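I bought the Gisow cube box in April, mostly for the color. I'd been looking for somewhere to stash keys, stamps and the little screwdrivers that migrate around my desk, and a drawer organizer just wasn't doing it for me. It was this or the Trurnesier, which is bigger and quite handsome, but it costs twice as much and I'd only fill it with junk!

Delivery was quick and the packaging was fine (a bit too much paper, if you ask me). It came fully put together, so no tools and no leftover screws.
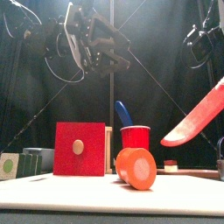
Color is a funny thing to buy online, and I was braced for something closer to orange. Nope – it's a good solid red, and it looks great on a pale tabletop. The surface has a slightly speckled texture that I like more than a shiny finish, and the round beige knob sits near the middle of the front, so you don't have to hunt for it. I did wish for a bigger knob at first, but I've gotten used to it.

My one gripe is the inside, which is a single open space. I stuck in a small divider from Miser and now the stamps stay put. I'd buy a second one in green if they ever make it. Four stars from me.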